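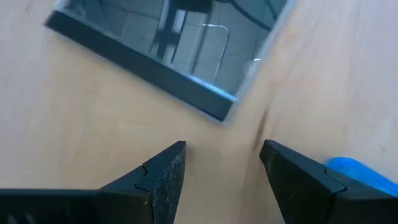 Last updated: 15th November

Skament second progress report, for the Bratu fund

Hi Despina,

You asked me to keep this one shorter than the first report and to put the bad news in with the good. I can manage the second part! I've gone through the work in more or less the order it takes place in the building, so if you only have time for one bit, read the part on glass and then skip to money.

Quick recap for anyone at Bratu who hasn't met us. Skament takes in used furniture and framed glass from homes and offices around Retine, cleans it, fixes what can be fixed, and sells it cheaply from the front room. Your grant pays for the surfaces side of things, meaning tabletops and anything with a glassy face and a frame around it. Chairs and sofas come out of our own pocket and I'll try not to go on about them.

Where we are

We've logged 407 pieces since the grant started. That's everything that came through the door under the surfaces heading, including the sad ones that went straight to recycling. The target in the agreement was lower for this stage, so we're ahead on intake. We are not ahead on getting things back out again, and the back hall shows it. Walking to the kettle takes planning.

The main reason is drying time. When I wrote the plan I allowed for one coat of oil on the paler tables and one night to cure. On a pale beige top one coat looks patchy as soon as the light comes across it from the side, and people do notice, they tilt their heads and walk on to the next table. We now do two coats with a light rub between them, and each table sits in our way for longer. I'd rather sell a table that looks right, but it does mean the turnaround figure in the plan was too hopeful and I'd like to revise it (see the end).

Tabletops

Pale wood has been the big lesson. The darker tops forgive nearly everything. On the pale ones you see every mark, and the marks people worry about are mostly little brown scuffs, the kind you'd swear was a crumb until you try to brush it off. We started by sanding all of them. That was a mistake on my part, and it cost us a few good tops with thin surfaces before I called a halt.

What we do now is a lot gentler:

Wipe with warm water and a drop of dish soap, along the grain, and dry it straight away.
If the mark stays, try a white eraser. (A plain school one. The pink ones leave pink.)
If it still stays, a soft pad and a dab of the paste cleaner, small area, then look at it from low down.
Sanding only if two of us agree on it.

The last rule has caused some grumbling. It has also stopped me from wrecking things when I'm on my own late in the afternoon and feeling bold, so it's staying.

There's also a decision we made about leaving marks alone. A short scuff on the grain that doesn't catch a fingernail now gets left, and we write "small mark, see top" on the ticket and knock a little off the price. Those tables sell perfectly well. Families with young kids seem to prefer them, I suppose on the grounds that the first mark is already out of the way.

The Lullix cloths you approved as a substitute in the budget are fine. They don't shed, they wash well, and we still have most of the box. I wouldn't use them on a freshly oiled top, where they drag.

Glass and framed panels

This is the part I'm happiest with. At the start of the year we were turning away nearly anything flat with a glass face, for the simple reason that we had no safe way to handle it. Things got leaned against walls, then somebody would lean a second thing against the first thing, and you know how that ends. The grant changed it in a pretty unglamorous way: we bought a proper work table, edge protectors and a rack with padded slots.

The new routine is that a panel gets laid flat on the table before anybody does anything else to it. Face up first, look it over, then turn it and check the back and the rim. Laying it flat sounds slow but it's quicker than holding it up to the window and squinting. You get the whole room in the reflection, and if you move your head and watch the straight things (a chair leg is great for this, or the joints between tiles) any ripple or chip shows up as a wobble. Chairs have turned out more useful to the glass side than I had budgeted for.

Black frames are a special pain and I'd like it on record. They look wonderful from the doorway, and then you get close and there's dust in every corner and a thumbprint on every side. We clean the frame before the face now, after weeks of doing it the other way and having to do the face again. A soft brush for the corners, a barely damp cloth along the band, and leave the rim alone unless it's sticky. Where the rim is raised, the grime hides in the little step, and a wooden skewer wrapped in cloth gets it out nicely.

We've had 2 breakages in this category over the whole period. Both were mine or near enough mine to make no difference. One was a corner that met the rack, before the padding went on. The other was a piece with an old crack running in under the frame that we should have spotted at the door. Nobody was hurt, the gloves did their job, and both are in the incident book with the details.

One thing we still don't do well is deciding what is worth reframing. Good glass in an ugly frame can wait months for somebody to love it. I've been keeping those to one side with the idea of a frame swap in January, if the front room can stand being closed for a day.

Sales and the front room

Slower than I hoped over the summer, then a lovely rush in the fall when people moved into new places and discovered they owned no table. Most pieces go within a couple of weeks of reaching the front. What sits there is nearly always too big to get around a corner on the stairs. We've started writing the narrow measurement on the ticket as well as the length, and I get a lot fewer calls from people stuck on a landing.

We also moved the lighting. The old lamps hung directly over the display and put a hard white spot on anything shiny, so customers couldn't tell a highlight from a scratch. Bringing the light in from the side cost us an extension cord and an argument, and it's much better.

Delivery is still with Retine Road Carriers and still fine. They wrap glass without being asked, bless them.

Training

The bench sessions on surface care are running as planned, in small groups, with everybody bringing something of their own to practice on. The best one was about rings and heat marks. The worst was the one on wax, where I tried to cover far too much and people went home with their heads full and their tables greasy. I've cut that session in half for next time.

A request that keeps coming up is something on moving furniture without damaging it, or yourself. It isn't in our agreement with you, but I could fit it into an existing slot with no extra cost. Could you tell me whether you'd want that agreed in writing first?

Money

Spending is on track for the big lines. We've used 90 percent of the equipment budget, and that's as intended, the table and the rack were always going to be most of it. Consumables are running a little over because of the second coat of oil. Room costs are exactly what I said they would be, and I'd like a gold star for that one.

No request for extra funds. I would like to move the leftover from printing (we made our own tickets and they look fine) across to oil and pads. The detailed sheet is attached the same way as last time, with the receipts behind it.

What I'd like from you

A yes or no on moving the printing money.
Agreement to a longer turnaround for pale tabletops, 2 extra days on what's in the plan.
A word on the furniture moving session.
A visit, if you can manage it! You last came when the back hall was mostly boxes and you were very polite about it.

Next steps

Between now and the next report we want to clear the backlog in the hall, and the way to do that is to stop oiling tables in the order they arrived and start oiling them by size, so the small ones can share a trestle. We'll run the frame swap. I also want to write the panel routine down properly, with the reasons left in, so that it doesn't live only in my head and on a paper towel taped to the rack.

The surface log could do with tidying too. We use "scuff", "smudge" and "mark" as if they were the same thing, and when I tried to pull out how many of the scuffs came off with soap alone, I couldn't. So we'll pick one word for what wipes off and one for what doesn't, and go on from there.

Call me if any of this needs more detail. Mornings are best, before the oil comes out.

Jummai Osagie
Skament, Retine

Recent items
Skament first progress report
Surface care bench sessions: what to bring
How we price tables with small marks
Front room opening hours over the holidays
Frame swap in January: put your name down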